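Arm stops dead on the same side of the bin, every time. Cable problem or am I asking too much?

Posted in Arms, Grippers and End Effectors
222 views

Morven Rutherford

Hi all, long-time reader, second post. I look after a bin picking setup in a small shared workshop in Bokdale and I've got a fault that is slowly eating my whole March.

The job is simple enough on paper. A pile of odds and ends goes in a gray bin, the arm reaches in, picks one thing, drops it in the tote, goes back for the next. It ran fine for weeks. Then it started stopping partway through a pick with a protective stop, and the log says the gripper stopped answering. Sometimes I clear it and it carries on for an hour. Sometimes I clear it and it quits again on the very next reach. I had 40 of these stops in one afternoon before I gave up and went home.

What makes it maddening is that the gripper is perfectly happy whenever I test it by hand. Open, close, open, close, no complaints. I park the arm at home, run the gripper for ten minutes, nothing. I start the picking program and it dies before my coffee is drinkable.

So far I have swapped the gripper's power supply, reseated every plug I can get at, updated the gripper software and then rolled it back again because the new version was worse (that's another thread). I also shortened the timeout and then lengthened it. Neither did a thing, except that with the longer one it hangs there thinking for a while before it stops. 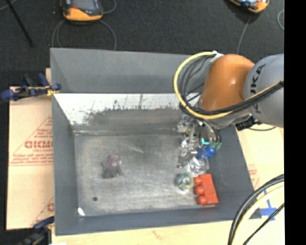

The dress pack is my own work, which is probably the part you'll all want to shout about. I tied it up when we moved the cell from the Nonside unit and I remember being pretty pleased with it. Looking at it now, the yellow cable makes a great big loop around the left side of the orange joint and then sweeps back up across the gray link, with the black bundle following it just on the inside. It's also fanning out into thinner strands next to the joint, and I don't love that. The thing is, I left that slack on purpose! The last arm I worked on had cables tied so tight they snapped a plug clean off, so I went the other way. Can too much slack cause a dropout like this? Or am I looking in the wrong place and it's the picks themselves? Most of the stops seem to come when it goes after things lying up against the right wall, and stuff does tend to end up over there. The crinkly clear plastic packages are the worst for it, but it has quit on the red-orange toy brick too, so I don't think I can blame the wrapping.

Program has done 2870 picks since I last reset the counter, if that helps anybody. I can't move the bin very easily because it's clamped and I'd have to redo the camera calibration, and I'd really like to not do that.

Thanks in advance, and please be gentle about the cable ties.

Sorted by: most helpful

hilholm_steve

Okay, gently: it's the cable.

A gripper that works all day in one pose and drops out when the wrist moves has a broken conductor somewhere that bends, until proven otherwise. I've had this exact thing on two machines. The wire breaks inside the jacket where you can't see it, the ends still touch when the arm is parked, and then a certain amount of twist pulls them apart for a split second. The gripper goes quiet, the controller notices, stop. By the time you walk over and jog it home, the ends are touching again and everything looks great.

Your clue is the right wall. To get the fingers down near a wall most programs turn the wrist and tip the tool so it doesn't hit the side, and that's your twist. I'd bet the picks out in the middle of the floor hardely ever fail, or if they do it's the ones where the wrist happened to turn a long way.

How I'd check it, and please do this in manual mode at slow speed with the enable switch in your hand, because you'll be standing closer than usual:

Jog to the pose of a pick that failed. Don't go all the way in, hover over the bin. Have the gripper status up on the screen where you can see it. Now turn only the last joint, slowly, one way and then the other, and watch for the status to flicker. Write down the angle. Do it again. If it drops at the same angle twice you've pretty much got it.

If that doesn't show it, power everything down, lock it out, take the cable off at both ends and put a meter on it. One core at a time, and flex the cable by hand all along the length while you watch the reading. Pay special attention to the last bit before each connector and anywhere there's a tie.

Do NOT reach in and wiggle the cable while the arm is live to see if the fault comes and goes. I know it's tempting. I've done it. A gripper that suddenly gets its signal back can close on whatever is in there, including you.

On the slack: yes, too much can hurt you. A big loose loop swings, and all the bending ends up at the two points where it's held. You want enough to reach the worst pose plus a little, and you want it guided so it bends in a wide curve. Ties should be snug enough to hold and loose enough that you can slide the cable through with your fingers.

Brandão_fixes

could be a bad ground. had a gripper do that once and it was the ground. try a different port too

binpicker445

Steve is probably right but I'll add one thing -- check for snagging before you buy anything. Step the program through slowly and watch the loop the entire way in and out, especially where it could meet the bin rim. If it catches even once per cycle, a new cable will just die the same way. And get one rated for twisting, as well as bending. They're sold as different things and I learned that with my own money.

Also, for the time being you could mark off a strip along the right wall as no-pick in your software. You'll leave some parts behind, but it lets you run while you wait for the new cable, and you don't have to touch the clamps or the calibration.

Morven Rutherford

Steve, I owe you a drink. Hovered over the bin, turned the last joint, and the status dropped out at the same angle three times running. Meter says one core is open when I bend it near the second tie. My tie, naturally! New cable is ordered, the torsion kind, and I've set up the no-pick strip for now. Will post again once it's fitted.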